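Dernisthorpe Break Room Tidy-Up: Progress Report to Plurkard
October 19, 2019
Prepared by Eirlys Samuel
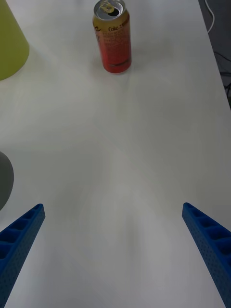 The clear-tables rule has been running since February, and I am less convinced by it than I was when we asked you for the money. The idea was simple enough: people finish a drink, the can goes in the recycling, the table is free for the next person. The weekly sheets say this is happening. I have my doubts about the sheets. An opened Coke can standing on a white tabletop gets ticked as "in use" by one checker and "left behind" by another, and both of them can make a case for it. Haoran Cheng and Yutong Lü checked the same tables on the same afternoon and handed in different totals.

Spending so far is $300 of the $1,000 grant. Most of that went on six recycling bins from Sotis. The lids are stiff and I would not buy them again. The rest paid for printed signs, which people read for a week or two - after that they were part of the wall.

Mingxuan Zou would like to put the remaining money into a second set of signs. I am against it. Hongjun Xiong has suggested moving two of the bins next to the tables, where people would not have to get up to use them. That costs nothing and I would like to try it first.

We had promised you a 60 percent drop in items left out. I can't give you a figure for that yet. The early counts were done by one person and the later ones by four, and I don't trust a comparison between them. Before the next report we will agree in writing on what counts as left out, drinks with something still in them included, and start the count over.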